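How to Start a Small Home Repair Fund in Your Town

12/17/24

I get asked for this one a lot, so I finally sat down and typed it out. This is how we set up the repair fund in Dundurer, and it's how I'd do it again if I had to start over.

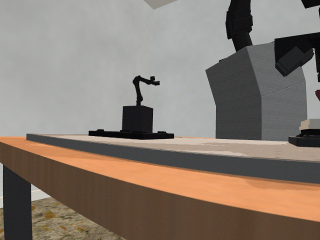 First off, a repair fund is a pot of money that pays for small fixes so people can stay in the houses they already have. A broken step, a leaky water heater, a grab bar next to the tub. You're not building anything new and you don't need a crew of 20. What you do need is a bank account, a one-page form, and a couple of people who answer the phone!

Find a home for the money

Unless you really love paperwork, don't start your own nonprofit in year one. Ask an existing group to hold the money for you (this is called fiscal sponsorship). We went with Uketo, a neighborhood group that already had its tax-exempt status and a bookkeeper. Get the agreement in writing, and read the part about fees twice. I skipped over it the first time and had to redo our whole budget.

Pick a cap and stick to it

Our cap is $600 per house. We started with $3000 in the bank, so the math was easy – five full repairs and then we'd have to go ask for more. You'll be tempted to bend the cap for a sad story, and they're all sad stories. If a job runs over, write down who is covering the difference before any work begins.

Make the form short

Name, address, phone, what's broken, do you own the place. Ours fits on one side of a sheet. Muthu Devadiga wrote the first draft and it ran 3 pages, with a question about attic insulation that I still tease him about. We ask for proof of ownership (a tax bill works fine) and something that shows income. For mobile homes, ask who owns the lot too, and check whether the park has rules on outside work.

Line up your trades early

Call plumbers and handymen before you take a single application. Tell them what you can pay and how fast you can pay it. Fast matters more than you'd think! Humphreys does most of our plumbing and we get them a check within the week. Ask every contractor for a copy of their insurance and license, and put it in a folder with the date it runs out.

Do a visit

Somebody has to go look before you say yes. Bring a tape measure, a flashlight and a blank estimate sheet. Natalie Sedgwick and I go together, one of us talking and the other writing. Look at the thing on the form and then ask if anything else is bothering them. Half the time the real problem is in a different room.

Get the word out

We printed 500 flyers in October and dropped them at the library, the pharmacy and the Tiva laundromat. The laundromat brought in more calls than everything else put together. Put a phone number on there in big type, and leave off the web address if you don't have time to keep a site going.

Keep track

A plain spreadsheet is fine. Date of the call, date of the visit, what it cost, date the job was done. Save every receipt – your sponsor will want them, and so will anybody you ask for a grant later on.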